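Table Setup and Reset Assistant (part-time) - Emdale
Stosen Home Studies
Posted Apr 14, 2022

Stosen Home Studies is hiring a part-time assistant to set up, clear and reset small household items on a tabletop. The job is based in our work room in Emdale, on the second floor of the Brumlow Building. It is hourly, 22 hours a week, and runs through the end of October. There is a chance of an extension but we can't promise one.

What the job is

We study everyday tidying: wiping down a table, folding a cloth, stacking plates, putting pens back in a cup, picking up trash. Each round starts from a set layout of ordinary things. Someone has to put that layout out, clear it when the round is over, and put out the next one. That person would be you.

Layouts come from a printed binder. Each page lists the items and where they go. Some pages are neat and some are meant to be messy, and the messy ones need as much care as the neat ones. If the page says a tissue is crumpled, it gets crumpled. If it says a cloth is folded once and laid flat, it gets folded once and laid flat.

Your duties

Set out items from the layout page before each round.
Clear and reset the table between rounds.
Wash plates and cups at the end of the shift and put them away dry.
Launder and fold cloths twice a week. There is a washer in the building.
Check the items against the shelf list and report anything chipped, torn or missing.
Wipe the table and the back shelf.
Fill in the round sheet. It is one line per round, in pen.
Restock tissues, markers and other things that get used up.

You will not be asked to do office work, answer phones or clean the restrooms.

Pay and hours

Pay is $22 an hour. You are paid every two weeks by direct deposit. Shifts are four or five hours long, with a paid break. We set the schedule two weeks ahead and try to keep it the same from week to week. If you need a fixed day off for classes or child care, tell us when you apply.

Who we are looking for

No degree is required and no experience in research is needed. People who have worked in a school kitchen, a stockroom, a hotel or a thrift store have done well here. You should be able to:

Follow a written list closely and repeat the same task many times in a shift.
Tell colors apart, as the layout pages use them. Plates and blocks are listed by color.
Stand for most of a shift and carry a 20-pound bin.
Read and write in English well enough to use the binder and the round sheet.
Arrive on time. Rounds can't start until the table is set.

The items

Everything is the kind of thing found in a kitchen drawer or on a desk. A page might call for a pink plate and a blue plate, a gray cloth, a tissue, a black cup with a marker in it, a few pairs of glasses and sunglasses, and a row of wooden blocks in red, yellow and green on the back shelf.

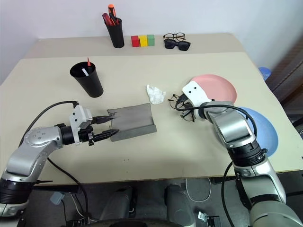 Hand tools such as screwdrivers and pliers are also on the shelf list. They are kept in cups when not in use and should never go home in a pocket - it has happened, and it holds up the next day's work. Glasses should be picked up by the frame and not by the lenses. Clean them with the spray provided.

Training

The first four shifts are paid training. You will work beside Dymphna Buckley, who runs the room, and do your own setups by the third shift. We check new setups against the binder for the first two weeks.

How to apply

Send a resume or a short letter to Wilma De Graaf, Stosen Home Studies, 658 Metwally Street, Emdale. You can also drop it at the front desk between 9 and 4. Include the hours you can work and the earliest date you could start. Two references are helpful, and one of them may be a teacher or a former coworker.

Interviews take place in the work room and last 49 minutes at most, including a short practice setup from the binder. Please wear closed-toe shoes. Street parking is free on the north side, and the 4 bus stops at the corner.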